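Equipment Review: Skunine Bench Cell for Desktop Computer Service
Grarnham Technical Institute, Office of Equipment Planning
Category: Robotics and automation, benchtop
Status: Recommended with conditions

Purpose of this review

Departments at Grarnham that wish to purchase automation equipment are asked to consult the reviews on this page before submitting a capital request. The present review covers the Skunine Bench Cell, a slotted aluminum work surface sold with an upright frame, cable supports and a planning file, together with the printed parts trays supplied by Flarketti. Robot arms, grippers and cameras are purchased separately and are not rated. They are mentioned where their selection affects the cost or layout of the bench.

The evaluation was carried out in the Caruso Building using desktop computer service as the test work. The task was chosen by the Electronics Service department, which expects to use the cell for handling drives, memory and processors in full-size towers.

What is included

The base package contains the table surface, leveling feet, one upright frame, a bag of slot nuts and bolts, and a printed assembly guide. The guide is clear and the drawings match the parts. Hole positions are marked on the drawings but not on the parts themselves, and a first-time assembler should expect to turn at least one rail around.

The package does not include mounting plates for robot arms. Skunine sells plates as an option, and the option must be chosen when the order is placed. A plate ordered later ships under a separate freight charge. Departments that have not yet selected an arm should delay the table order until they have done so, or confirm in writing that the plate can be added to the original shipment.

Delivery took 30 working days from the purchase order. The vendor had quoted this figure and met it. The crate requires a loading dock or a lift gate, and the rails are too long for the passenger elevator in the Caruso Building. Facilities should be notified at the time of order.

Work surface

The surface is the strongest part of the package. The rails are straight, the slots accept standard hardware without filing, and the joints remained tight through the evaluation period. Anything can be bolted down at any point along a slot, which allowed the layout to be changed several times without drilling.

Two limitations should be noted. Small screws fall into the slots and are slow to retrieve. For computer service this is a daily occurrence, and a set of slot covers should be included in the request. The bare metal is also reflective. Under the room's overhead lighting, bright bands appeared along the ridges in camera images, and the department spent part of its setup period adjusting exposure. Groups whose work depends on camera images should budget for diffused lighting or a matte mat.

The surface gives no electrostatic protection by itself. A grounding point is provided at the base of the upright frame, but the strap and mat are not supplied. Because open computers will be handled at this bench, the Office considers both items mandatory.

Parts trays

Flarketti prints trays to order from a drawing or from sample parts sent by mail. The tray tested at Grarnham was designed for computer components, with raised holders around the edge, a recessed pocket for a processor, a slot for a narrow board, and a tall post. The price was $500, of which $300 was a design charge that does not apply to later copies of the same tray. Requests should therefore list the first tray and any duplicates on separate lines. Several earlier requests multiplied the full price by the number of trays and overstated the need.

The finish is even and the pockets hold parts at a consistent position, which is the main reason to buy a tray of this kind. The fit of the processor pocket was good from the start. The slot for the board was tight in the first print and was corrected by the vendor at no cost after a measurement was sent. The walls of the smaller holders are thin. They are adequate for locating a part but should not be used to resist force, and operators should avoid lifting the tray by them.

Trays are fixed to the table with bolts through the base. The Office recommends bolting in every case. A tray that shifts by a small amount between sessions will require all taught positions to be checked again.

Arms, gripper and reach

Reach should be settled before any money is committed. A full-size tower placed on its side takes up much more of the surface than departments tend to allow for in their floor plans, and the parts tray must fit beside it within reach of the same arm. The Electronics Service department first drew its plan with the tower at the middle of the table and then found that the tray had no suitable place. Moving the tower to the right and placing the tray on the left resolved the matter.

The depth of the case is a second consideration. A gripper that performs well over a flat surface may have difficulty inside a chassis, where the power supply, the drive cage and loose cables limit the approach from several directions. The width of the gripper body matters as much as the opening of the fingers. Departments are advised to measure the narrowest space they intend to enter and to compare it with the manufacturer's drawing of the gripper, including the linkages and any camera mounted above it.

Cable routing on the arm should also be planned. A cable with too little slack restricts the wrist, and one with too much can hang over the work. The cable supports in the Skunine package attach to the upright frame only. They do not attach to the arm, and a dress kit from another supplier will be needed for most installations.

Cameras

The evaluation used views from beside the bench and a view from the wrist. Both proved useful for planning purposes. The side view shows whether the tower, the tray and the arm can share the surface. The wrist view shows what can be seen once the gripper is low in the case, and it often reveals that the gripper itself takes up part of the image. A request that includes only one of the two should state how the missing view will be handled.

Desktop tower service task, gripper at the drive bay

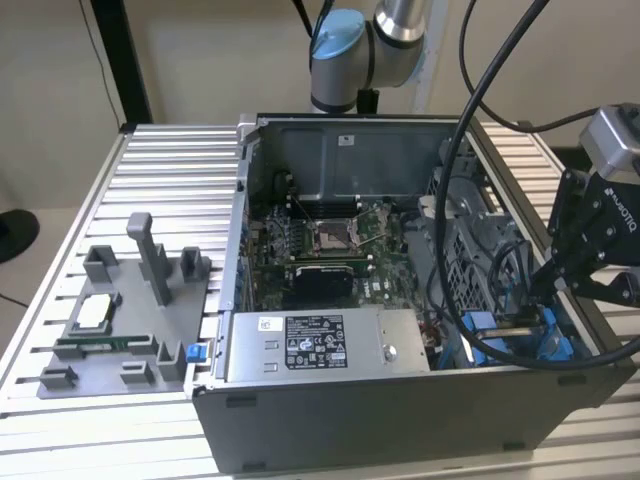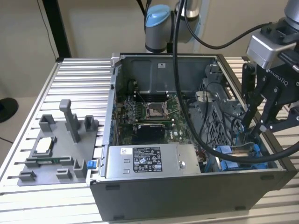
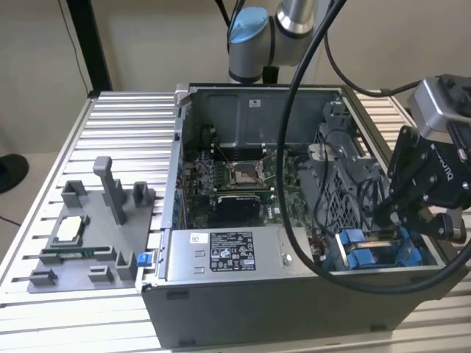
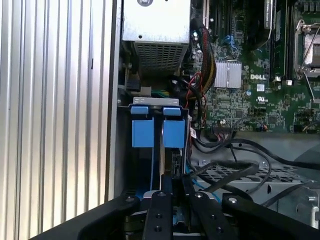

Consumables and test articles

Requests for cells of this type regularly omit the cost of the articles being worked on. Service practice wears out clips, latches and sockets, and a tower that has been opened many times no longer behaves like one in the field. The Electronics Service department set aside 6 surplus towers of a single model for its first term. This was sufficient. Mixing models is discouraged at the outset, as each change of case requires a new layout and, in most instances, a new tray.

Surplus towers may be obtained through the Institute's own asset disposal list at no charge to the department. Storage drives must be cleared by Information Security before release. Allow time for this step, particularly in August, when many computers are retired at once.

Replacement gripper fingertips, slot nuts, grounding straps and cable ties should be carried on the operating budget. They are not eligible for capital funds.

Space, power and access

The cell requires clear floor on all sides from which a person can approach, and the risk assessment must be completed with the tower and tray in place. An assessment of the bare table will be returned. Power for the arm controllers should come from a circuit not shared with soldering equipment. The Caruso Building rooms on the lower level meet this requirement; those on the upper level do not without electrical work, which must be quoted and included.

Noise was not a concern. Floor vibration was noticed when carts passed in the corridor, and although it did not affect placement into the tray, it was reported by operators during wrist camera use.

Vendor support

Skunine answered technical questions by the next working day and supplied a corrected drawing when an error in the foot spacing was reported. Its invoices were less satisfactory. The freight line did not match the quotation and had to be reissued. Purchasing staff should compare the two documents before releasing payment.

Flarketti communicates by email only and keeps the design file on record for repeat orders. The Institute does not receive the file unless it is requested in the original order. The Office recommends that every department request it, so that trays can be reprinted in-house if the vendor is unavailable.

Assessment

Work surface: very good
Assembly guide: good
Cable supports: fair
Parts tray, accuracy: very good
Parts tray, durability: fair
Vendor support: good
Value: good, when freight is combined with the arm mounting plate

Conditions for approval

Capital requests for the Skunine Bench Cell will be considered when the following are attached:

A layout drawing to scale showing the work item, the tray and the arm base
The model of each arm and gripper, with the manufacturer's dimension drawing
A quotation that includes mounting plates, slot covers and freight on one order
Grounding strap and mat, listed as separate items
A lighting plan where cameras are used
The source of test articles for the first term
A risk assessment for the occupied bench

Departments that already own a suitable rigid table need not purchase the Skunine surface in order to use Flarketti trays. The bolt pattern can be specified in the drawing, and the tray price is unchanged. Questions regarding compatibility with existing tables may be sent to the Office of Equipment Planning before the request is submitted.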